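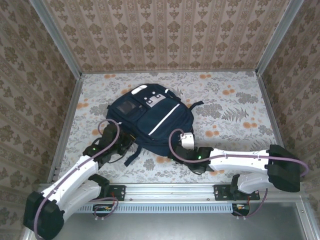

Loretta Haverkamp

The repair counter at Gremico opens at 7 in the morning, and by half past there is usually a line. People bring backpacks, mostly, with a few duffels and a stroller seat now and then. The shop is on the main street in Clononau, between a bakery and a place that sells pool supplies, and it has been fixing bags for 14 years.

Zippers make up most of the work. A slider wears out long before the teeth do, and swapping one takes a few minutes with a pair of pliers. Many owners don't know this and buy a new bag. Last year the shop logged 1,267 repairs, and 843 of them were zippers. Straps came next, usually torn where the webbing meets the back panel.

We use your email address only to send the newsletter. You can unsubscribe at any time.

Prices are posted on the wall. A slider costs less than lunch. Restitching a strap costs more and takes 3 days, longer in August, when parents go through the closets and find last year's school bags. The counter turns down bags with a failed inner coating, the kind that flakes off in sticky bits. It can be scraped away, but the fabric will no longer keep out rain.

Mesh pockets are harder. The mesh snags and then runs, and a patch tends to pull at the good fabric next to it. The shop replaces the whole panel if the customer agrees to a color that may not match.

For care at home, the advice is short. Empty the bag and shake it out. Wash it by hand in cool water with a little mild soap, and hang it upside down with every pocket open. Keep it out of the dryer. Brush grit out of the zippers with an old toothbrush.

Gremico plans a second counter in Fetance in April. It will take drop-offs only, and the sewing will still be done in Clononau.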